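I have been thinking all week about buttons, which my sister says is a sign I need a vacation. It started with the new stove. My old one had five knobs, and when I turned one, the thing it was connected to got hot. The new one has a sheet of black glass, and to simmer a pot of beans I have to wake it, choose a burner, choose it again, and slide a fingertip along a line that doesn't care for damp fingers. Who has dry fingers when they are cooking?

My neighbor Zuweira Tetteh, who taught sewing in Dallton for years, still runs the machine she learned on. She can thread it, set the stitch and start it going without her eyes ever leaving the cloth. Her hands know where everything is. I tried to picture her doing that with a touchscreen, and I couldn't.

I'm no enemy of new things – I love my phone, and I'd be lost in Bragança without its map, as I was last August with it. But a screen asks you to look, every time, and a good switch lets you look at whatever you're working on. It sits where it sat yesterday. A knob turns, a button goes down, and your thumb gets the news before the rest of you does.

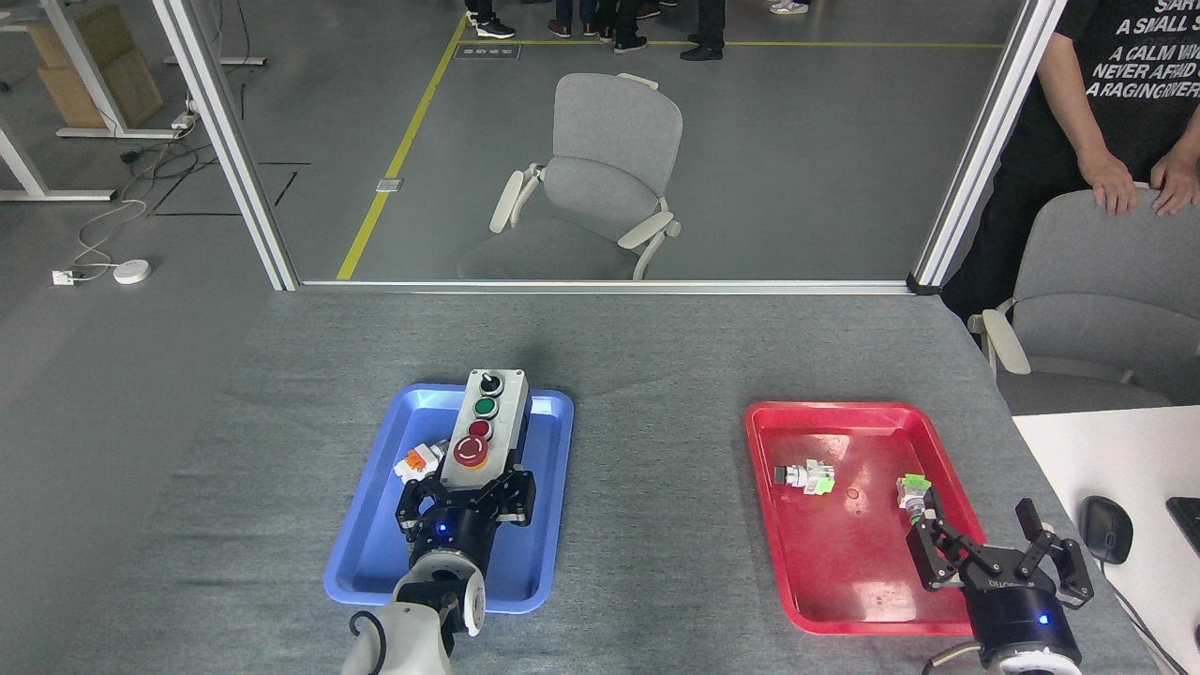
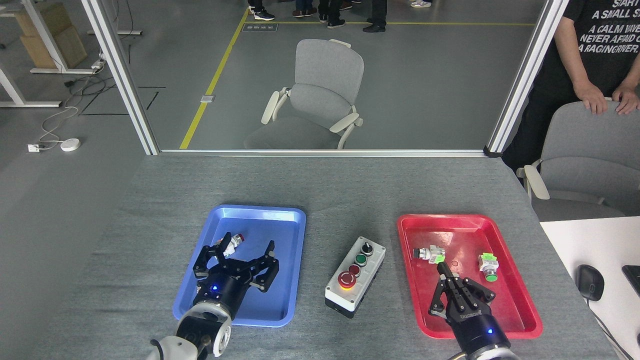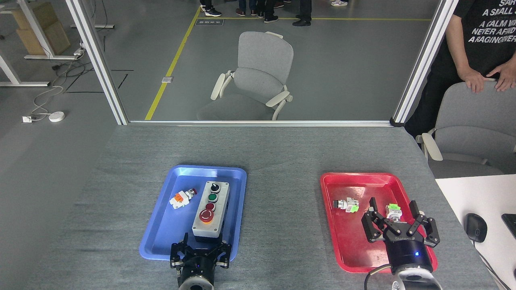 Green button, red button, and the big red mushroom for emergencies.

I suppose cost has a lot to do with it. A screen can be changed later with new software, while a knob has to be right the day it leaves the factory, and somebody has to pay for the spring inside it. My friend Kwesi Amegashie makes that argument very patiently, usually over my beans. He also drives a car in which turning down the fan takes 4 taps, and I have been in the passenger seat for all of them.

So I'd ask the people who design these things to leave us a few. Let the screen keep the clock and the recipes and whatever else it wants. Give me one knob for the heat and one for the volume, big enough to find in the dark, and I'll happily pay a little more for the pair.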